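My Motent desk, one winter and a bit later
June 21, 2023

I bought the Motent sit-stand desk back in February, after a long stretch of working at a kitchen table that was the wrong height for every chair I own. I'd been looking at the Hinds too, and I went back and forth on it for an embarrassingly long time. The Motent was $957 with the big top, the Hinds was cheaper but only came in a size that would barely hold my keyboard and a sandwich. So, the Motent.

Delivery and setup

It came in 2 boxes, and the one with the frame is heavy. Really heavy! I live up a flight of stairs and I had to open it at the bottom and carry the legs up one at a time. If you have someone who owes you a favor, call them.

The instructions are mostly drawings, and mostly good ones. I got stuck on the crossbar, which looks the same whichever way you hold it and is not. There are 12 bolts for the legs and they all take the same hex key, so I was grateful for that. The key in the box is short and hurts your palm after a while - use your own if you've got one.

Living with it

I work from home, so I'm at this thing all day. I have one wide monitor in the middle, a notebook on the left that I keep meaning to use, and a lamp on the right. The top is deep enough that I can push the monitor well back, and that did more for my eyes than the new glasses did. With a window open at full width I can sit back and still see what I'm doing. 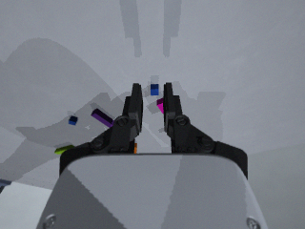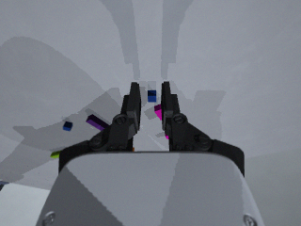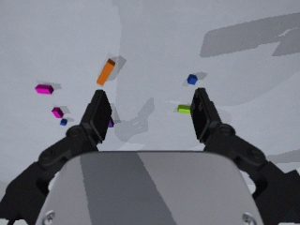
Gripper views, all three rendered.

The motor

It's quieter than I expected, more of a hum than a whine. I can raise it during a call and people don't notice, or they're polite about it. It starts slowly and stops slowly, so my coffee has survived every trip so far. There are memory buttons, and I set one for sitting and one for standing and then forgot the others existed.

At full height there's some wobble front to back if you type hard (I do). Side to side it's solid. I'm not tall, so I never need it all the way up, but if you are, try one in a store first. The Hullamitz showroom near me had one on the floor and I spent a good while leaning on it and typing on nothing like a weirdo.

The top

I got the pale finish and I like it a lot, although it shows every pen mark. A damp cloth takes most of them off. The front edge is rounded, so my wrists are happy. The back corner had a small chip when I unpacked it, and customer service sent me a touch-up stick without any arguing. You can still find the spot if you know where to look.

Cables

Okay, this is the weak part. The tray underneath is shallow and a normal power strip sticks out of it. I gave up and bought the Prallarham cable basket for $50, and now everything rides up and down together with nothing dangling. It should come with something like that at this price.

Would I buy it again?

Yes, with the basket in the same order. I stand in the mornings and sit after lunch, and my back complains a lot less by evening. I'm still annoyed about the tray.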